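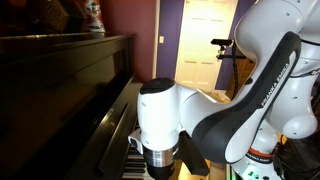
Stostano Music Library
15/05/2021

The Stostano Music Library is pleased to announce that the Zisura Collection of printed music is now open for borrowing. This thread covers what the collection holds, who may borrow from it, and how scores should be handled and returned. 1/

The collection came to the library as a bequest from a family of teachers and church musicians. It arrived in 53 boxes, most of them packed by composer, a few packed by what would fit. Sorting began the following October. 2/

The greater part is keyboard music: teaching pieces, sonatas, hymn arrangements, dance albums, and music for two players at one piano. There are also songs with piano accompaniment and a smaller group of chamber works with separate parts. 3/

More than 3,000 items are now listed in Prandance, our online catalog. Items still waiting to be listed cannot be requested, and staff are unable to search the unsorted boxes on behalf of patrons. 4/

Who may borrow: any holder of a current Stostano library card, including student cards. Visitors without a card may read scores at the tables in the Mallet Room during staffed hours. 5/

Loans run for four weeks. A score may be renewed once if no other patron has asked for it. Renewals can be made in Prandance, by telephone, or at the desk. 6/

Borrowers preparing for an audition or a recital may ask for an extended loan. Please make the request before the original due date and give the date of the performance. Extended loans are granted at the discretion of the music desk. 7/

A note on searching. Printed music is harder to find in a catalog than books are. The same piece may appear under its original title, a translated title, a nickname, or the title of the album it was bound into. 8/

In Prandance, begin with the composer's last name and the instrument. Add a key or an opus number only if the first search returns too much. Many older title pages leave out the opus number, and our records follow the title page. 9/

For albums, the contents have been entered in the notes field. A search under "all fields" will find a short piece inside an album. A search under "title" will not. 10/

Editions differ. The collection often holds several printings of one work, with different fingerings, slurs, pedal marks, and at times different notes. Students should check with their teacher which edition is wanted before placing a request. 11/

Some editions in the collection are heavily edited in the manner of their day. Dynamics and tempo marks were added freely and are seldom set apart from the composer's own. The record will say "edited" where the title page names an editor. 12/

Pencil markings. Many scores carry notes left by earlier players: fingerings, breath marks, reminders to slow down, dates of lessons. The library has kept these. Please do not erase them. 13/

Borrowers may add light pencil markings of their own in circulating copies and are asked to erase those markings before return. Use a soft pencil and a clean white eraser, and support the page with the other hand. Ink, highlighter, and adhesive notes are not permitted. 14/

Adhesive notes deserve a separate mention. The glue stays on the paper after the note is lifted and gathers dirt over time. A plain strip of paper laid between the pages will mark a place just as well. 15/

Opening a score. Older bindings should be opened gradually, a few pages from the front and then a few from the back, until the volume rests open without force. Do not press the spine flat or fold the covers back on themselves. 16/

If a volume will not stay open on a music desk, ask us about a reading copy. The library can make one for certain works that are out of copyright. There is a charge per page, and copies are usually ready within a week. 17/

Loose pages. A number of the dance albums were printed on thin, brittle paper, and single leaves have come away. These are issued in a folder with the number of leaves written on the front. Please check the leaves on receipt and again before return. 18/

Do not repair a torn page at home. Household tape yellows, shrinks, and is very hard to remove. Place the torn piece in the folder and tell the desk when the item comes back. There is no charge for ordinary wear. 19/

Transport. Scores should travel flat in a bag or case. Rolled music does not recover its shape easily. In wet weather the desk can supply a plastic sleeve on request. 20/

Storage at home. Keep borrowed music away from radiators, sunny windows, and kitchen counters. Please do not leave it in a parked car in summer. 21/

Chamber music is lent as a complete set. One borrower signs for the set and is responsible for every part, including parts passed on to other players. A missing part usually means that the whole set must be withdrawn. 22/

Replacement costs. Where a lost item is in print, the borrower is charged the current price. Where it is out of print, the music desk will set a charge based on the cost of a comparable copy. Borrowers may also offer a replacement copy of the same edition. 23/

Items that do not circulate. First printings, signed copies, and all manuscript music are kept in the closed stacks and may be read in the Mallet Room by appointment. Please allow two working days for retrieval. 24/

Manuscript items in the collection include hand-copied accompaniments, transposed hymns, and exercise books. Most are unsigned. If you recognize a tune that we have listed as unidentified, the music desk would be glad to hear from you. 25/

Photographs of closed-stack items may be taken for private study, without flash. Permission to publish must be requested in writing. Copyright in some of the manuscript music may still be held by others, and it is the reader's duty to inquire. 26/

Copyright in general. Borrowing a score does not carry the right to copy it. Many works in the collection are old, but the edition in hand may be more recent than the music itself. Staff can explain how to read the notice on a title page but cannot give legal advice. 27/

For teachers. A teaching card allows a larger number of items at one time and a full term's loan on graded material. Applications are made on the form at the desk or through the Prandance account page. Proof of current teaching is required. 28/

Teachers have asked for lists of easy duets and of pieces for players with small hands. Both lists are now in Prandance under "Reading lists." A list of sight-reading material for adult beginners is being prepared. 29/

For choirs and churches. Single copies of anthems may be borrowed for review. The library does not hold sets in the quantity a choir would need and cannot supply copies for performance. 30/

Further listing. Staff expect to add another 1,000 items, chiefly songs and light music. New items are posted under "Recent additions" in the catalog as each box is finished. We are not able to give dates for particular composers. 31/

Gifts of music. The library is not accepting further donations of printed music while this work continues. Please do not leave boxes at the entrance or in the book return. Those wishing to discuss a future gift may write to the music desk. 32/

Returns. Bring scores back to the desk in person. The outdoor book return must not be used for music: the drop bends covers and scatters loose parts. A receipt is available on request. 33/

Corrections. With a collection of this size, some records will contain errors. If a title, key, or date looks wrong, use the "Report a problem" link on the record and include the item number from the inside cover. 34/

Questions about borrowing may be sent to the music desk through the contact page. Replies to this thread are read during staffed hours only, and account matters cannot be discussed here. 35/

Added in reply to several inquiries: yes, items from the Zisura Collection may be requested for pickup at the front desk. Closed-stack items are excluded. 36/

Also added: the duet albums are each bound as one volume, with the two players' parts on facing pages. They count as a single loan. 37/37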